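Slide 1. Title. Wait for people to sit down.

Slide 2. I run the bread side at Chisholm, a small bakery in Jullgate. Tonight is about keeping a sourdough starter at home with less flour going in the bin.

Slide 3. The jar. Keep 5 grams of starter. Feed it once a week, Tuesday for me, and put it back in the fridge.
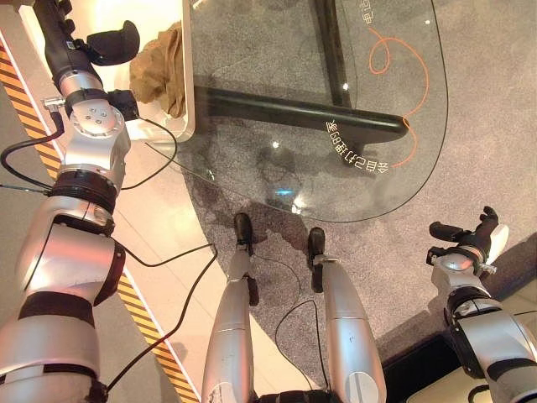

Most books have you keep far more than that and pour off the extra every day. In our first year we threw out 2,000 grams of flour a week that way. Ask who does this at home.

Slide 4. Flour. We use rye from the Wirnia mill. Any whole grain flour will do. Don't switch flours and water in the same week or you won't know which one caused the trouble.

Slide 5. Before baking. Take the jar out at night, feed it, leave it on the counter 8 hours. If it hasn't doubled, feed it again and bake later. 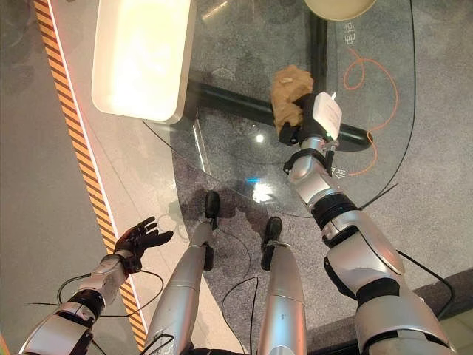
Right hand holding a lumpy tan object, left hand open.

Slide 6. Questions. Somebody will ask about gray liquid on top. Stir it in or pour it off. Pink or orange streaks, throw the jar out.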